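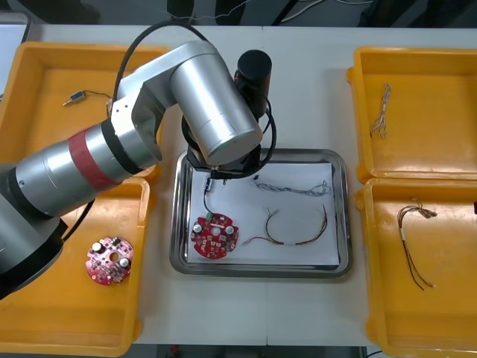 Bench 3 at the Palomville workshop is set up for sorting and checking small cable assemblies before they go back into stores. Each job is laid out on its own in a stainless-steel tray lined with white paper, with yellow plastic bins to either side. The round red board has its black lead fitted, with the small blue connector at the free end. The red, brown and yellow harness and the long twisted grey and blue cable share the same tray. Paper liners are replaced at the start of each job - offcuts and stray strands show up well against white.

Stock labels follow the Cludik numbering adopted in September. Leads are catalogued by connector colour first, then by length. Harnesses are catalogued by number of ways, and twisted cable is entered under its own heading.

Layout by Juwita Wijaya, captions by Najwa Saab. Corrections to part names should go to Aisyah Sumampouw at the stores counter, with the bench number and the label code.

Page updated 12th October.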